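Chapter 3
Cases, Boxes and the Tools That Live in Them

In this chapter
Choosing a case for hand tools
Packing for carrying and packing for storage
Labels and tool lists
Closing and checking a case

Most people who work with tools own more of them than they can carry. A shop wall can hold a full set, but a job across town calls for a smaller one, and somebody has to decide what goes into the case. At the Drinville training shop, Senga Drummond has her first-term students do this before they are allowed to fix anything. They get a work order, an open case and access to the tool wall. They also get a time limit, which most of them use up.

A hard-shell case protects tools from knocks and keeps them together in a van. It does not hold them still. A single screwdriver in a deep case will slide from one end to the other every time the case is tipped, and the tip of the blade takes the wear. Foam, a tool roll or a folded shop towel will stop this. Section 3.2 compares the three.

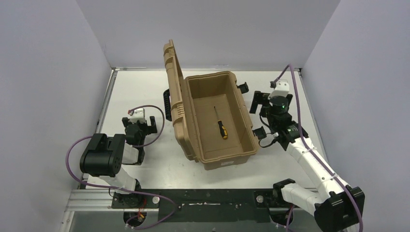 Start with the case open flat on a clear bench, latches undone, lid standing back out of the way. Put in the longest tool first. Long tools set the direction for everything else, and a case packed the other way around usually has to be emptied and packed again. Heavy tools go low and close to the handle side – you will feel the difference on a flight of stairs. Sharp edges are covered.

Labels come next. A label on the outside should give the case number and the shop it belongs to. Labels get rubbed and dirty and should be replaced once they can no longer be read. The list of contents goes inside, where it stays clean.

Before closing the lid, read the list aloud and touch each tool as you name it. Then fasten both latches and lift the case a little to test them.

Key terms: hard-shell case, tool roll, latch, contents list, work order

Before you read on, write down the tools you would take to rehang a cabinet door. Keep the list for Exercise 3.1.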